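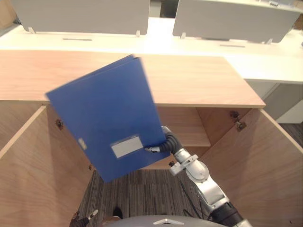 Who pays for a campaign to run a town the size of Drarinthorpe? Mostly three property firms, according to the spending returns published in July, with residents making up a thin remainder.

The winning slate spent 2,829 pounds on leaflets in the last fortnight alone. Its main rival managed 565 over the whole campaign. Neither figure breaks any rule, and both sides filed on time.

The largest donor was Rariris, which holds the lease on the old cattle market and wants to build there. Prellurero, a smaller lettings company, gave on 18 separate occasions, each gift modest enough to need only one line in the accounts. The third firm gave once, in the spring. 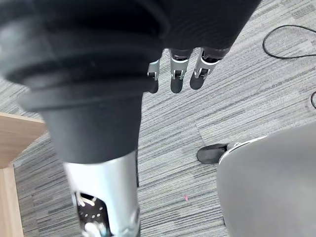
One reader in the lower town wrote to say that the money mattered less than the turnout, and that 2,481 votes was a poor showing for a seat everybody claimed to care about. She had voted for the losing side and had seen one leaflet from them – it came the morning after the poll.

The new council takes up the cattle market application in the autumn. Members who received help from Rariris will have to declare it before they speak, and two have already said they will leave the room for the vote.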